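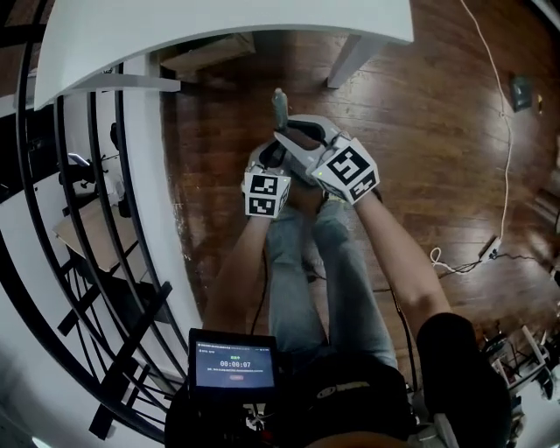
Gevancombe to replace water meters in Raswood district

January 19, 2024

The Gevancombe water utility will replace 445 residential meters in the Raswood district under a contract awarded this week to Kabbaj. Work starts on the east side of the district and is scheduled to finish in August.

The existing meters are mechanical units read by hand twice a year. The replacements have no moving parts and send a reading by radio every 12 hours. Each one also logs minimum overnight flow, a standard indicator of leaks on the customer side of the connection.

Touran Akbari, the utility's metering engineer, said the old units under-register at low flow as their internal parts wear. "A dripping toilet valve can run below the starting threshold for months," Akbari said. "The loss shows up in the district balance but not on any individual account."

Water will be shut off at each address for up to 2 hours. Residents will receive a door notice 5 working days before the appointment. Access to the house is needed only where the meter is in a basement or utility room. Meters in curb boxes will be changed from the street.

Readings will be handled by Plusico, which already runs the utility's billing system. Rates do not change under the contract. The first bills based on radio readings will be issued one full billing period after installation, and the final reading of the old meter will be printed on the same bill.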